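## Quiénes somos

En Gindano enseñamos cocina desde la mesa de trabajo: lavar, cortar, emplatar y, sí, ¡también fregar! Empezamos un mes de noviembre en un local de la calle Terkinmont con 5 alumnos, y por nuestros cursos han pasado ya más de 600.

La limpieza abre todos los programas. El primer día toca aprender a mirar las esquinas, las juntas de metal, las marcas grises que deja el roce en una superficie clara.
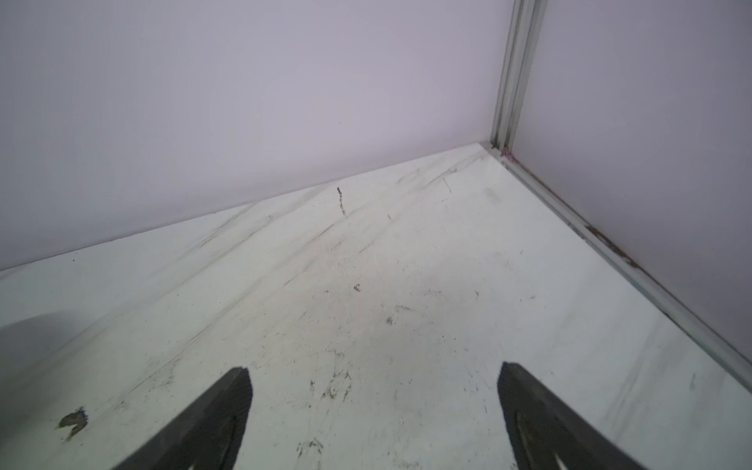
**Takács**

Migas, pelillos, motas oscuras: todo eso se ve enseguida cuando el fondo es blanco, y por eso nos gusta tanto trabajar sobre tonos claros - aunque den más guerra con la bayeta.

Después llega lo que más disfrutamos, la fruta y la verdura. Un plato de cristal verde, un par de fresas con sus hojas, un trozo de pimiento, y ya hay tema para una tarde entera.

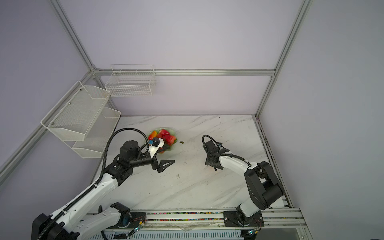
*Fuente: archivo Gindano*

Las hojitas que caen sobre la mesa se recogen al terminar cada plato. Los grupos son pequeños y las plazas vuelan, así que escríbenos con tiempo. ¡Nos encantará conocerte!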